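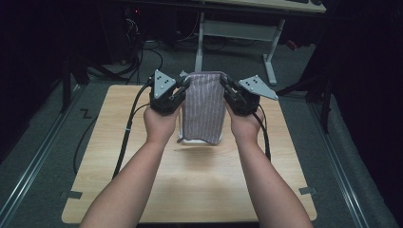 Home Issues Authors Submit Search
Share 46 Comments 2

4. The open day at Clollcombe

I'll be upfront that this section rests on one afternoon and a notebook. Our group at Pluvdale had been reading about hand-held grippers for most of the winter, and when the Clollcombe lab ran its open day in June we put our names down straight away. I wanted to see how people who use the things every day set up a station, and how much of that set-up ever makes it into a methods section (not much, I suspected, and I still think so).

The demonstrators worked in pairs of shifts, and visitors could stand as close as they liked so long as they kept off the cables. The task I watched longest was a two-handed lift of a covered container. Figure 3 has it in mid-air: one gripper on each side, the striped cloth hanging down, and the clear base showing under the hem. I'd expected the cloth to be a bit of theatre for the visitors, but it was part of the regular task list, which Clollcombe shares with its partner lab at Hamada. Covered objects are a pain for vision models – the shape you see and the shape you grab are two different shapes – so they like to have plenty of them.

Figure 3. Two-handed lift of a cloth-covered container with hand-held grippers, over the taped-down board.

What I noticed most was how plain the station was. The board lies on grey carpet with dark tape along its left and right edges, and the lift is done just above it. I asked whether the board's position mattered, and got a long and very good answer about repeatability that I've boiled down to this: if the board creeps, the day's work is hard to compare with the day before. Our own board at Pluvdale was sitting loose at the time. It has tape now!

I got a turn too. My first go was hopeless, all elbows, and I squeezed far harder with my right hand than my left. By the second I'd worked out that you have to bring both sides in together and let the cloth bunch a little before you go up. The lab's own people told me they reckon on nearly 300 lifts before a new operator's movements settle down, and I believe them. My forearms were sore on the train home.

We came away with a copy of the Fisberg checklist, the set-up sheet both labs work from, and Section 5 describes how we changed it for our smaller room. The cable routing took us longest to get right.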